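Lucienne Bodin has run the plastics sorting line at Reldale for most of her career, and she prefers to talk about polymers. "Caps are usually polypropylene or high-density polyethylene," she says. "The bottle is PET. It sinks in water – the caps float."

The line washes 900 kilos an hour. Purity of the cap fraction was 96 percent in July, up 2 points after the float tank was rebaffled.

Color is a separate problem. "Mixed caps give a gray pellet," Bodin says. "White and clear stock sells for more, so we sort those first." 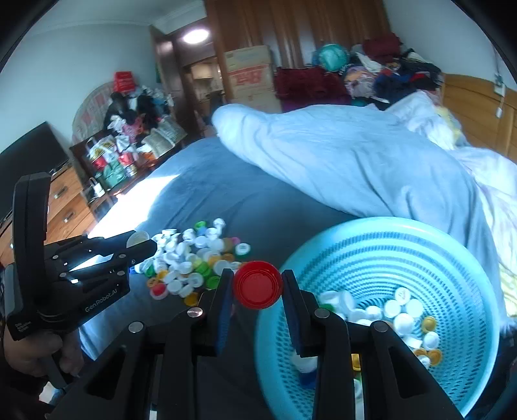

Liners are her remaining complaint.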